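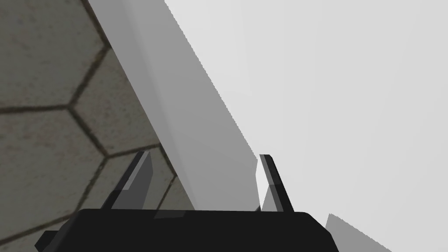
Posted by the blog owner. Day job: second-shift lead, packing floor. Writes here when the dishes can wait.
April 30, 2023

Quick one tonight, soup's on.

So people at work keep asking if the robots are coming for our jobs or at least for our mopping. Mostly the mopping. I've been reading up and poking at simulators after hours for a few months now, since January, and I have opinions. Not expert ones. I run a packing line and I live in a small place with too many dishes.

Short version: no. Not yet. Some of it, kind of.

Look at the gripper. Two fingers, flat blades, nothing between them. Hexagon tile on one side, plain gray on the other. Simulated, all of it, so nothing breaks and nobody has to fill out a form. I like that about sims. You can fail all night and the floor stays clean.

But two fingers! Try it yourself. Thumb and one finger, and now go empty a dishwasher. I did this on my own kitchen counter, with a timer. Took me 22 minutes and I have a brain and eyes and forty-odd years of practice with plates. Mugs fine. Forks, ok, slow. The big salad bowl was a disaster. Tupperware lids I gave up on, they stick to each other and you need something to peel with.

And that's just grabbing. Then there's knowing where stuff goes. My spatula lives in three different places depending on who cooked.

At the plant it's a different story, sort of. We had the Rondisus people in to show us a case packer and it was good, I'll say it. Same box, same spot, same height, all day long. It did 700 an hour in the demo. Then somebody handed it a box with a crushed corner and it stopped and blinked and waited for a human. We get 137 crushed corners on a bad shift (yes I keep a tally, its on the whiteboard by the time clock). So you'd still need one of us standing there, which the sales guy agreed was true and then changed the subject to financing.

The other plant, over at Zaltulport, bought two of them. What I hear is they love them on the one product and park them for everything else. Changeover is the killer. We run 8 box sizes. Some days all of them.

Floors I will give the machines. Vacuums, scrubbers. Floor is flat, job is "go everywhere." We've got a ride-on from Villa that drives itself at night and the aisles look better than when I did them. It doesn't do under the racks. Doesn't do corners. Doesn't pick up the shrink wrap first, it eats it, and then I'm on my back with a box cutter digging plastic out of the brush. But still. Better.

Laundry, no. I watched a folding video all the way through and the towel came out great, and then I noticed it was sped up. Same with the cooking ones. Always check the corner of the video for the little "8x" or whatever. If there isnt one, watch the clock on the wall, or a person walking past.

What I'd pay for, today, cash: something that clears the table. Not washes. Just table to counter, no drama. Or at work, something that pulls the empty pallets and stacks them. Boring, heavy, same thing over and over, wrecks your back. I asked Wurance about the pallet thing and got a brochure for a completely different machine. Nice brochure.

Going to keep messing with the sim. I want to try a mug next, handle facing away, then a plate lying flat, which I suspect is going to be awful for those straight fingers. How do you even get under the edge. People just slide it to the end of the table and tip it, don't we, without thinking.

Ok soup is boiling over. More when I get the plate to work. If anybody has a self driving scrubber that handles shrink wrap, comments are open, tell me the model and what you paid.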